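Enamel (kitchenware)

Enamel, or vitreous enamel if you want the full name, is a thin layer of glass melted on to metal. I keep the kitchenware pages on this wiki and this is the one I've rewritten most often, mainly because I grew up with the stuff and can't leave it alone.

What it is

You start with ground glass, which the trade calls frit. It's mixed with water and a bit of clay, the metal is dipped or sprayed, and once it has dried the whole lot goes into a very hot kiln until the glass melts and grips the metal. Steel and cast iron are the usual bases for pots and pans. Copper and silver get used too, but mostly for jewellery, and that has its own page (I'm hopeless on jewellery, so please don't send me corrections about it!).

Most pans get at least two coats. The first, the ground coat, is there to stick. It's nearly always dark, which is why a chip in a white mug shows up black or deep blue before you get down to the steel. The second coat is the one you see, and that's where the colour comes from.

Where it came from

People have been putting glass on metal as decoration since ancient times, but enamelled cooking pots are much younger. German makers were lining iron pots with it in the eighteenth century, and by the end of the nineteenth it was in ordinary kitchens all over Europe. It was lighter than plain cast iron, it didn't rust as long as the coat was whole, and it didn't make your rhubarb taste of metal.

My own interest starts with the Tindall works, where my gran packed pie dishes for eight years. Tindall made a white range with a blue rim called Devell, and a heavier range called Ulon that was meant for canteens. The Ulon catalogue I've got lists 512 items, and that includes five sizes of ladle and a fish kettle I have never once seen for sale. If you own one, do write to me on the talk page.

Telling old from new

This is what I get asked about more than anything. Weight is a fair guide - older pieces tend to be thicker - but it isn't proof. Look at the rim and the handle joins, where the coat is usually thinnest, and look for a mark on the base. Tindall stamped theirs under the top coat, so it feels smooth. Amado Ocampo, who has over 8 shelves of Devell and has helped a lot with this page, reckons the blue on the early rims is a shade greener. I can't see it myself, but he's normally right.

Looking after it

Glass doesn't like sudden changes, so don't run cold water into a hot pan. Warm soapy water and a soft cloth will do for most things. For burnt-on food I fill the pan with water and a spoonful of bicarbonate of soda, bring it slowly to a simmer and leave it until the evening. Wire wool dulls the shine for good. A chip on the outside is only a matter of looks if you keep it dry, but I'd stop cooking in anything that's chipped on the inside, as bits of glass can come away.

See also: Cast iron; Pie dishes; Detari ware; Stoneware.

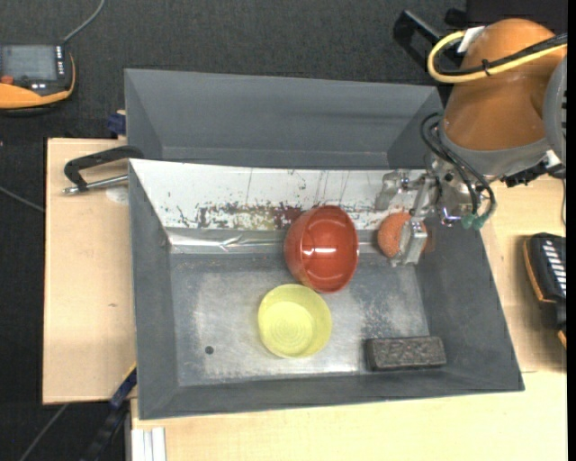 I still need to add a section on lids, and I'm hoping to get the Detari page finished by July, so some of the links may go nowhere until then.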